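Tolentino open day: tea, buttons and a very long staircase

I'd been meaning to go to the Tolentino open day for years and always managed to be away for it, so when my sister rang in July and said she had a spare ticket I said yes before she'd finished the sentence. If you don't know the place, it's the old button works down by the canal, and most of it is still making buttons. Proper ones, out of horn and shell and corozo nut, for coat makers and theatre people and the odd fussy knitter like me.

We got the train to Skarnuvero, which takes an hour if you catch the fast one (we didn't), and then walked along the towpath. It's a lovely walk but do wear decent shoes, it had rained in the night and there's a stretch by the lock that was basically soup. The gates opened at ten and there was already a queue back to the bridge. The woman on the door said they'd sold 400 tickets for the day, which explained the state of the tea queue later on.

They take you round in groups of 12, and our guide was Shiela Malabanan, who started in the dyeing room straight from school and has done nearly every job in the building since. She was brilliant! Very dry, very quick, and she didn't mind my sister asking the price of everything. She started us off in the blank room, where the nuts get sliced. I had no idea corozo was a nut at all. It's creamy and hard, and it takes dye beautifully, and the smell when they cut it is a bit like toast. I could have stood there all morning.

After that it was the turning shop, where the lathes are. Two of them are Runden lathes from before the war, painted a sort of pond green, and Shiela said they're still the best thing in the building for a deep rim. You have to wear ear defenders in there so we all just nodded at each other and pointed. A man was doing toggles for duffel coats and he let me keep a reject with a wonky hole, which has been on my keys ever since.

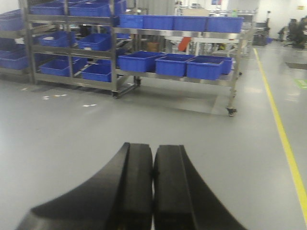
The dyeing was my favourite, though, and I wish we'd had longer on it. They keep a shade book going back to the start of the firm and there are 274 colours in it, all written up by hand with a real button sewn next to each one. Some of the names are wonderful. I wrote down Wet Slate, Old Penny and Curate's Sock. Shiela told us a tailor had once sent back the same order of navy over and over until they posted him the first batch again, and he wrote to say it was perfect at last.

There's a small museum bit up at the top, and I do mean at the top. The lift is for staff and anyone who can't do stairs, and everyone else climbs. I counted on my sister complaining and she did, all the way. Worth it for the sample cards, which are pinned out under glass like butterflies, and for the view over the canal to the allotments. One whole wall is given over to uniform buttons and I'm afraid I walked past those fairly fast. Military people will love it.

Lunch was in the yard. I had a cheese and onion pasty and a cup of tea, and the tea took 25 minutes to get to, so if you go next year send one of your party off to queue while the others look round the shop. The pasty was excellent. The carrot cake had gone by the time we got there, and a lady from the Grekex walking club had the last two slices on one plate and wouldn't meet my eye.

And then the shop, oh dear. They do mixed bags of seconds for £10 and you're allowed to rummage first, so I rummaged. I came away with a bag of mostly browns and greens, six big shell ones for the cardigan I've been not finishing since Easter, and a card of tiny red ones with no plan for them at all. My sister, who doesn't sew, spent more than I did.

We missed the fast train home as well. I tipped my bag out on the little table and sorted them by size, and the boy across the aisle helped with the greens until he got off.

They haven't put next year's date up yet but Shiela said to try for a Thursday if they run it over several days again, as the coach parties mostly come at the weekend. Tickets go quickly and you can't pay on the gate.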